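Gekwood Beds

The Gekwood Beds are a band of soft gray mudstone known for their fossil ferns, small early reptiles and, every so often, the footprints of something a good deal larger. They run for 60 miles along the Momard valley and are 100 feet thick at their deepest.

Wiebke Eichhorn, who spent 15 happy seasons in the valley, was the first to map them properly, and her notebooks are still a pleasure to read.

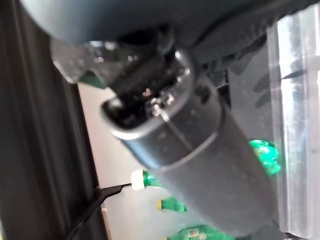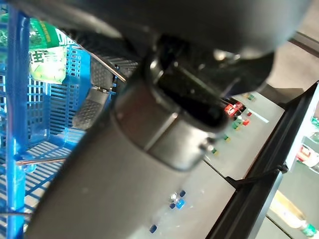 Most of the reptile bones come from the lower layers, where the mud was laid down in quiet lakes and the small, thin bones had a fair chance of lasting. The best known is specimen 2391, a nearly whole skeleton found in March by Sidra Bugti near the old Bouzid quarry. It is no longer than a house cat, tail and all, and its teeth suggest that it lived mainly on insects.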